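Friends of Mamdale Creek
Minutes of the general meeting
May 19, 2022

Chair: Maham Farooqui
Minutes: Emmett Park

1. Welcome
Maham opened at half past seven and thanked everyone for coming out on such a miserable night. Great to see so many new faces! Minutes of the last meeting were accepted with one correction: the footbridge closure is at the Tedesco Street end, and the one by the oval is open as usual.

2. Frog season wrap
The autumn listening nights have finished and what a season it's been. We logged 493 calls over the season, and that's with one night washed out completely and another where the ute got bogged before we'd even reached the first stop. Striped marsh frogs were the loudest by far, and the common froglets have come back to the top pond in a big way. Maham played a recording from the reed bed behind the netball courts and the whole room went quiet for it (then broke into frog impressions, which are not minuted).

There was a good long discussion about a call heard twice near the culvert. Emmett thinks it may be a Peron's tree frog. Others thought it was too slow for that, and the recording has a lot of traffic over it. It stays in the log as unconfirmed until we get a cleaner one.

Action: Emmett to put the season's recordings in the shared folder, with the stop names in the file names this time.

3. Winter planting
Planting day is confirmed for July, on the bend below Tedesco Street. Derkix Nursery has grown on 633 tubestock for us, mostly lomandra and river bottlebrush with a few trays of tussock grass, and they look fantastic. Collection is the afternoon before. We need two trailers and have one.

Guards and stakes: we're short. There are 75 guards in reasonable nick in the shed and the rest have gone brittle. Agreed to prioritise guards for the bottlebrush, as the wallabies hardly touched the lomandra last year. Milk cartons are welcome too, rinsed please.

The question of the kikuyu on the upper bank came up again. Agreed to brush-cut and mulch it ahead of the day and leave the steep section alone until spring. Cardboard under the mulch worked beautifully at the old pump site, so more of that, with the tape peeled off first.
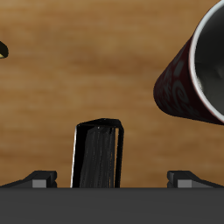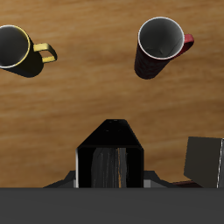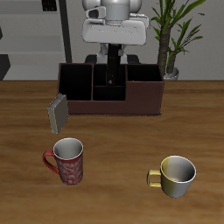
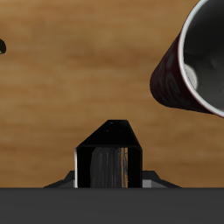 Discussion then moved to how we lay out the planting. Last year everyone bunched up at the easy end and the far side of the bend was half bare by lunch. Maham proposed flagging the bank in sections, with one experienced planter looking after each. Carried with lots of nodding. School families will get the flat section nearest the path, where the digging is softest and there's room for prams.

Action: Maham to draw up the section map and walk it with anyone keen on the Saturday morning before.

4. Water testing
The new Jetov turbidity kit has arrived and it's a ripper. The readings are much easier to make out than squinting down the old tube. We'll run both side by side for the next few rounds so the old results still mean something. Anyone wanting to learn, come along to the weir on the next testing morning. Gumboots essential, and the bank is slippery.

A muddy plume was reported below the new subdivision after the last big rain. Photos have gone to council and we've asked for the sediment fencing to be checked. No reply yet.

Action: Emmett to chase council by phone.

5. Signs
Drafts of the frog sign were passed around to much delight. Small changes: bigger type on the species names, and "colour varies" to be added under the marsh frog. Agreed to spend up to $10 a sign on extra anti-graffiti coating. The placement of the second sign was left open, with the footbridge and the picnic shelter both having strong supporters.

6. Other business
Someone left a green rain jacket at the last listening night. It's on the hook in the shed.
The shed padlock is sticking again. Jiggle, then lift.
A request to hold a platypus-spotting dawn walk was met with huge enthusiasm, and rather less once the start time was mentioned. Back on the agenda next meeting.

Meeting closed at ten past nine.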